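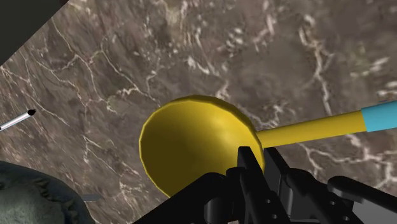 The yellow spoon and the gripper, in the simulator. Render: Kyung-hwa Ki

BENCH NOTES: THE ARM THAT WOULD LIKE TO DO YOUR DISHES

Regular readers will remember that last July Emiliano Ocampo stood up at the Netdale members' night and announced he was going to build a robot arm to put away the utensils in the shared kitchen. Regular readers will also remember the state of the utensils in the shared kitchen. They have not improved.

What has improved is the simulation. Before anyone bolts anything to a real counter, Emiliano and Kyung-hwa Ki have been running the whole job on the old desktop by the laser cutter, the one with the fan that sounds like a leaf blower. Kyung-hwa built the virtual kitchen over two long evenings and gave it brown marble with white veins, a considerable step up from what we have at the sink. Motions to upgrade the real counter to match should be sent to somebody else.

The task sounds like nothing. Find the spoon, close on the handle, lift, carry it to the rack. So far the software has had 1,429 tries at it, out of a planned 3,000, and Emiliano keeps a log of how each one went wrong. The entries started out long and thoughtful. By the second week they read "dropped," "dropped," "threw it," "dropped."

Most of the trouble is with bowls. A long thin handle is an easy thing to pinch, but a deep round bowl rolls when you so much as brush it, and the arm has a habit of arriving from the bowl end. Régis Hamel suggested teaching it to come in over the handle. Libor Pešek suggested hooks. Both are being looked into, one of them with more enthusiasm than the other.
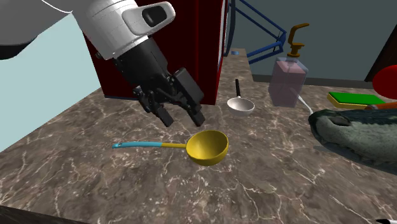
Fingers open above the counter, yellow ladle in front, plenty of other things to knock over.

The clutter is deliberate. Early versions had one spoon on a clean slab, and the arm got quite good at that, a skill with no use in any kitchen I have been in. Kyung-hwa now scatters in a soap pump, a sponge, a second ladle and whatever else is lying around in her model folder. The success rate promptly fell through the floor. She seemed pleased.

On the hardware side, Bhupendra Solanki has 13 printed brackets finished and two that came off the bed looking like lasagna. The wrist motor is still on order. The base will sit on a plank Bhupendra has been saving for something special since before I joined, and he would like it known that he is only lending it.

If you want to help, the group meets at the back bench after the tool checkout. Bring a laptop if you can code and a spatula if you can't. They need more shapes to measure, and the spatula will probably be returned.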